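This site uses cookies to remember your list settings. Accept / Manage

Flarkness Home List – archive
Subject: Re: Folding towels so they fit the basket
From: Brodie Bright

Angus Rewi wrote:
> I've been folding in thirds on the bed like my mother did and
> the stack leans over before I get it down the hall. Brodie, you
> said you moved to a table. Does it really make a difference? And
> what do you do with the hand towels? Mine never match up at the
> corners and I end up rolling them and feeling guilty.
>
> Angus, up in Dunstan

Hi Angus, and hi to everyone else who wrote back about this (more of you than I expected!),

Yes, it makes a huge difference, at least for me. A bed gives under your hands, so you smooth one side and the other side wrinkles right back up. On a table you can put your palm in the middle and push out to the edges and it stays pushed. I clear the whole thing off first, mail and all, and give it a quick wipe.

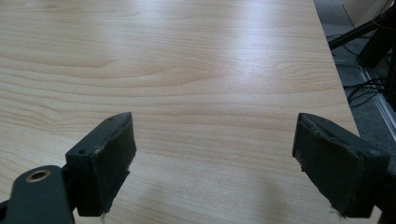
Height matters too. I did this on a coffee table for a whole winter and my back let me know about it every evening. If you can stand up straight with your hands flat on the top, you're good. If you have to stoop, grab a chair and do it sitting down.

The other thing I like is a surface that isn't too grabby. My sister over in Fivville keeps a quilted cover on her table and the terry loops catch on it every time she tries to slide a towel around. Wood grain also gives you something to line an edge up with, if you're the type who needs a line (I am).

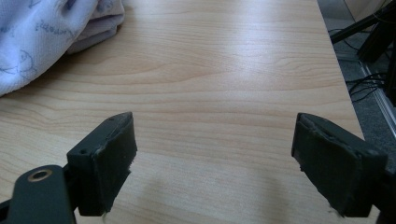 Okay, so hand towels. Don't feel guilty about rolling! Rolled is fine if they live in a basket. What I do is shake the towel out once, hard, lay it down with the hem toward me, then fold it in half the long way and in half again. If the corners are off by a bit I let it go. Towels shrink crooked, especially the cheap ones, and no amount of tugging is going to fix a hem that dried that way. I tried ironing one back in August and felt ridiculous. 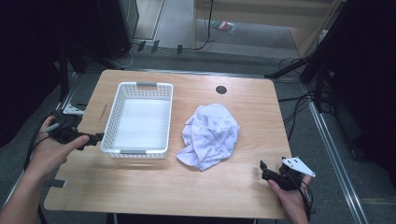
As for baskets, I've gone through 3 of them and the cloth-lined kind is the worst – pretty for a month and then it smells like a gym bag. I'm all for plain plastic now. The white one on the left of the table has rows of little holes all the way along the walls, so air gets through, and there's a gray handle at each end for carrying. It's rectangular too, so a folded stack has something to lean on. I set it down empty next to the pile and fill it from one end, standing the towels on edge like file folders. That way you can pull one out without wrecking the rest. I think that would cure your leaning tower, Angus.

Has anybody tried the Jevum folding board, by the way? I keep going back and forth on it.
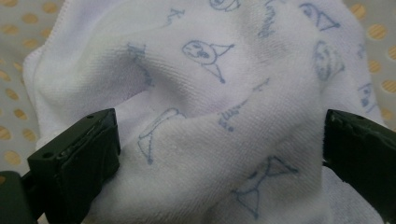

White terry towel with the blue doodles, all bunched up.

Brodie

Contact the list owner | © Flarkness Home List | Back to top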